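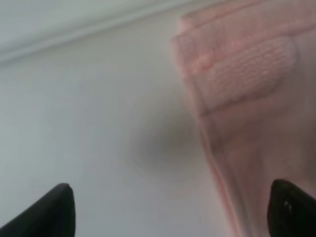 Dyeing with avocado stones, first proper go
Page 1 of 1

tadpole_sue
Posted Wed 4 December

Right, I've finally done it! I've been saving avocado stones in the freezer since winter and on the weekend I cooked up the lot. 13 stones, scrubbed, chopped, simmered low for two hours in the big stainless pot and then left overnight. I put in 200 grams of wool (Urkura 8 ply, undyed) plus an old cotton pillowcase for the fun of it.

The wool came up the most gorgeous soft pink, like the inside of a shell. I keep going out to the line to look at it. The pillowcase is more of a beige with ambitions, but I love it too. No alum on either of them. Has anyone here gone deeper than pale pink with stones? I'd like enough colour for a yoke.

grevillea_jo
Gorgeous!! Stones only, or skins as well? I find skins push everything towards brown. Lovely brown, but brown.

tadpole_sue
Stones only this time. The skins are in a separate bag waiting for their turn.

Maëlys Roussel
Bonjour from Tadwood, where it is 38 degrees and I'm dyeing in the laundry with the door open. For a deeper pink, try a pinch of washing soda in the water before the stones go in, then let the pot sit for two days before any fibre goes near it. Mine turned a dark red like strong tea. Rinse the wool well afterwards, it doesn't love alkaline water.

And please keep it under 80 degrees! Boiling is what makes it go tan.

dropped_a_stitch
I'm going to be the grump. Washing soda on wool is a bad idea full stop. I ruined a whole jumper's worth of Aubert that way, it felt like kitchen string. If you want it darker, use more stones.

Maëlys Roussel
A pinch, I said! And in the pot at the beginning, not on the wool. You can bring it back with a splash of vinegar before the yarn goes in, though you lose some of the pink.

dropped_a_stitch
Which rather defeats the purpose, doesn't it? Anyway, my other worry is fading. Avocado has tannin in it, sure, but my unmordanted samples were noticeably paler after a summer on the windowsill. I'd use alum every time.

grevillea_jo
My tea towels have had two years of hot washes with no alum and they're still pink. Paler, yes. I don't mind that at all, it's half the charm of plant colour for me.

Shalini Dhillon
Can I jump in with cotton? Sue, your pillowcase probably wanted a good scour first. New or old, there's always something in the fibre, softener most of all. I simmer mine for an hour with a spoon of soda ash and the water comes out a truly disgusting yellow. After that I soak it in soy milk, let it dry, and do it again the next day. It takes colour so much better! I did a set of Grino hand towels like this and they went a proper dusty rose.

tadpole_sue
Soy milk! From the carton or does it have to be homemade?

Shalini Dhillon
I make it from beans because the carton stuff has oil and sugar in it. Plain unsweetened is fine for a trial. Don't leave the bucket in the sun. Learned that one the smelly way.

bluegum77
Does tap water matter? We're on bore water and everything I dye goes plum grey.

Maëlys Roussel
Iron, I'd bet. Rainwater if you can get it. But plum grey sounds beautiful, show us!

dropped_a_stitch
Agree with Maëlys for once. Test a few metres of yarn in rainwater next to the same in bore water before you commit.

tadpole_sue
OK, new plan. Another 100 grams with alum and 100 without, same pot, and half of each skein goes on the windowsill until the end of January. Scoured cotton scrap in there as well. I'm two stones short so it's guacamole for dinner again.

grevillea_jo
Save me the skins!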